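Robot Cell Practice, Handout 4: House Rules for Tabletop Work with Two Arms

Read before Monday's lab. Bring it with you. Last term's handout told people to "use common sense near the arms," and we have since learned that common sense comes in 28 varieties, one per student.

4.1 Where these rules come from

There are proper standards for robot safety, and you will meet them in the second half of the course, when you are older and have built up some patience. They cover risk assessment, stopping functions, speed and force limits, and what paperwork must exist before anyone switches anything on. What follows sits below all of that. These are the local rules, the ones that live on a sheet by the door. A local rule can be stricter than the standard. It can never be looser, however good your reason sounded at lunch.

Our sheet grew out of the one used on the Hattar project, which had 2 pages and was read. The Setel sheet ran much longer and was laminated. Draw your own conclusions.

4.2 The task we use all term

Cup stacking and placing, with a small wire holder as the target. It looks like a job for a toddler, and a toddler would be faster. We use it because a paper cup is light, cheap, easily crushed and very quick to show you that your grip force is wrong. Anything that can be learned by breaking a servo can be learned by flattening a cup.

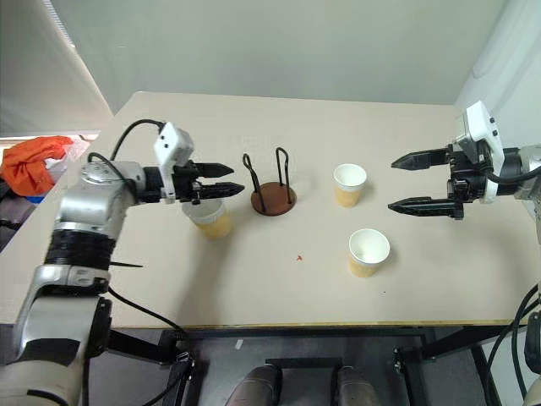
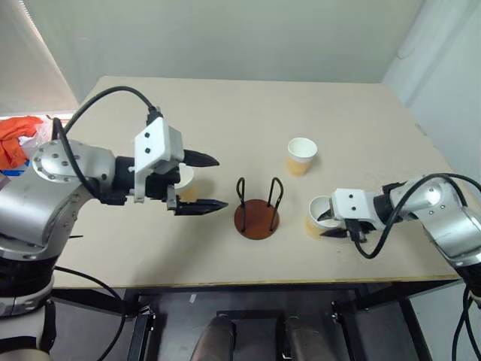
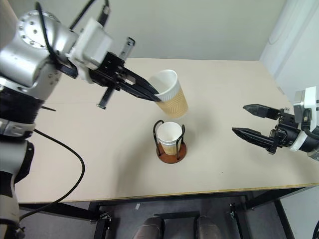

Paper cups, the wire holder and two arms, at three points in the work.

4.3 Before the arms are enabled

Walk around the table once. All the way around, including the side with the cables.

Check that each cable has slack for the full reach of its joint. A cable that is fine at the home pose may be a tow rope at full extension.

Know which stop button is yours. If two people are working, say it out loud: "I have the stop." If you both have the stop, neither of you does.

Clear the work surface of everything that isn't in the task sheet. Phones, pens, your breakfast. Vision code is easily confused and will happily try to pick up a bagel.

Write the start layout in the log. "Same as before" is not a layout.

4.4 While the arms are enabled

Hands stay out of the shared zone. The shared zone is anywhere either gripper can reach, which on a table this size means the table. If a cup falls over, let it lie there. Stop the run, disable both arms, then fix it. People find this slow. It is slow. The rule was written with that in mind.

One arm moves through the middle at a time unless your task sheet says otherwise. The idle arm waits on its own side with the fingers open. Students love to program a graceful handover in week one, and we love to mark it down.

Keep the log honest. If you asked for 100 placements and stopped at lunch, write down where you stopped. A batch labeled 100 out of 100 will be treated with deep suspicion and you will be asked to show the recordings. Failed grasps are worth as much as good ones here - please stop deleting them.

A nudge counts as an intervention. So does blowing on the cup. Yes, this has come up.

4.5 Naming and notes

Zarkora, our logging tool, takes whatever name you type and keeps it forever. Use task, bench, team, run number. Runs called "test," "test_new" and "final_final" will be returned to their authors in December, to be sorted by hand.

Kikico users: the grip setting is saved with the profile, so loading someone else's profile loads their grip too. Check it before the first grasp of every session.

4.6 Shutting down

Park both arms. Disable, then power off, in that order. Put usable cups back in the sleeve and crushed ones in the bin, and note how many you crushed. We don't grade that number, though we do read it.

Sign the sheet by the door with the time you left.

For next week: pick any one rule from 4.3 or 4.4 and write half a page on what could go wrong if it were dropped. Then write one sentence on how you would notice that people had quietly stopped following it. The second part is harder, so start there.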